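The Last Night of Captain Manalastas

I was eleven seconds into the finale of Skulari when my brother called to ask if I'd seen the ending yet, which tells you most of what you need to know about my brother.

"It's on right now," I said. "It is literally on right now."

"Okay, but when you get to the part with the boots..."

I hung up on him. I'm not proud of it (I'm a little proud of it). I'd been waiting for that episode for five seasons. I had the good blanket. I had the big bowl. I had turned down dinner with a perfectly nice man because he'd wanted to go at eight, and at eight I was going to be on my couch watching Captain Manalastas fly the Wukar into a dying star, or not fly it, depending on which of the rumors you believed.

And then the boots! I spent the whole first half hour staring at everybody's feet. There's a gorgeous scene on the bridge where the navigator finally admits she forged the map, and I couldn't tell you one thing about her face. I can tell you she had scuffed toes and a broken lace.

I should say that I was there for the first one, too. Not on set or anything, I mean I was nineteen and working the desk at a motel outside Janda, and the lobby TV only got two channels, and one night it was either bowling or this strange cheap space show with a captain who talked to her ship like it was a horse. I watched it standing up. A man came in wanting ice and I pointed at the machine without looking at him. By the next October I had talked my way into the fan club, member number 851, and I still have the card, although the corner got chewed by a dog who has since passed on.

So anyway. The finale. Twenty minutes left, and the captain sends the whole crew off in the little boats, one at a time, and she has a word for each of them. I was already a mess. She gets to the cook and all she says is "Less salt," and I made a noise that brought my neighbor to the wall. Knock knock knock. I knocked back.

Then she sits down alone in the big chair. No music. She bends over, and she unlaces her boots, and she lines them up neatly by the door the way you would at your mother's house.

That was it. That was the part with the boots. My brother, who has never finished a book in his life, had understood what it was going to do to me, and he'd called because he didn't want me to be by myself for it.

I paused it right there. The boots just stood there on my screen. I called him back.

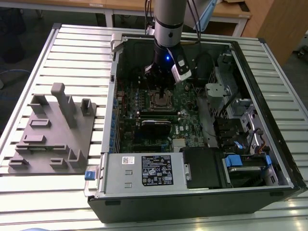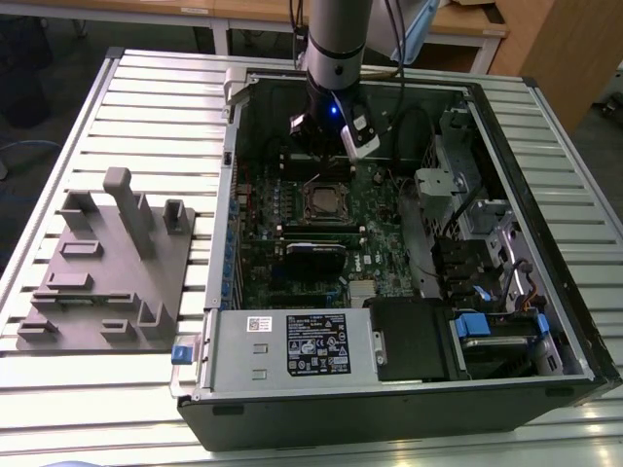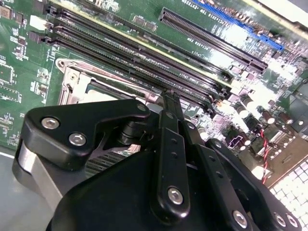 Rhea Panganiban thought the captain had lived. I found that out the same night, from the club message board, where she'd put up a post before the credits were even done, and where she wanted it known that a woman who takes off her boots is a woman who plans on staying home, and that home was the ship, and that the ship had come through worse in season two and we had all been there, hadn't we, so would everyone please stop crying.

I read it out loud to my brother over the phone. He was quiet for a bit.

"Season two was the ice moon?" he said.

"The ice moon was three. Two was the mutiny."

"I liked the mutiny."

"You watched the mutiny?"

He had watched all of it, the sneak. All 81 episodes, in his truck, on his lunch breaks, starting the winter I moved away. He'd never said a word. All those years I'd been explaining the plot to him at Thanksgiving, with the salt shaker as the Wukar and the gravy boat as the enemy fleet, and he'd sat there going "Uh-huh, and who's she again?" like he'd never heard of any of them.

"So do you think she lived?" I said.

I could hear him getting something out of the fridge. He lives 500 miles from me and I knew exactly which shelf he was digging around on.

"You've still got three minutes left," he said. "You paused it, right? Put me on speaker."

So I put him on the arm of the couch, on top of the blanket, and I pressed play.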